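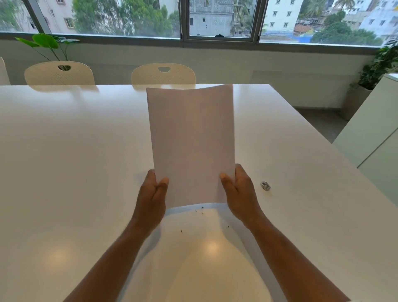

A single sheet held upright over the table during the camera trials at Iviscombe.

Head cameras compared on paper handling at Iviscombe

Print this story | E-mail this story

Two head-mounted cameras are being compared at the Lenard workshop in Iviscombe to find out which gives a robot arm the better chance of learning to handle paper. The trials began in July and are expected to run into the autumn.

Paper is an awkward material for grippers. It bends when it is lifted, sheets cling to one another, and a white page on a white table gives a camera very little to go on. Lenard makes two-finger grippers for print finishers and mailing houses, and says customers ask about loose sheets more than anything else.

In the first part of the work the jobs are done by hand and recorded from head height. The recordings are then used to train the controller that drives the arm. Each job is kept short: lift one sheet, hold it up, put it back, square the stack, pick up a small item lying on or near it.

"A person bends the sheet a little without thinking, and it goes stiff enough to hold up," said Iker Sarmiento, who is running the comparison. "The arm has to be shown that. If the camera can't see the bend, the arm won't learn it."

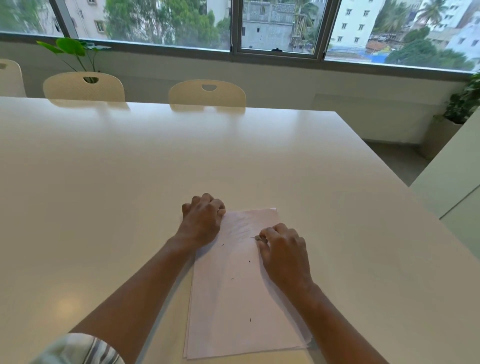 Small objects and loose sheets are among the hardest things for the cameras to pick out.

The two cameras come from different makers. The Palacios has the wider view and keeps both hands in the picture for most of a job. The Polten has a narrower lens and shows more detail at the fingertips, but loses a hand whenever the wearer looks away from it.

Glare has been a problem for both. The tabletop is glossy and throws back the ceiling lights, and the long run of windows changes the brightness through the day. Mr Sarmiento said the blinds and matt covers used in earlier tests had been dropped on purpose, as few customers would have either.

So far 394 recordings have been checked and accepted, out of a planned 2,000. Those in which the thumbs cannot be made out clearly are thrown away. The Polten has had fewer rejected for blur and the Palacios fewer for missing hands, and the team has not yet said which it prefers.

The gripper itself will stay the same throughout, with plain rubber pads on both fingers. A softer pad was tried in the spring but left marks on coated paper. Tests with the arm will start once the recordings are complete, using the same table and the same kinds of job.

Lenard said it would show the results to customers before deciding which camera to fit.

Last updated at 4.15pm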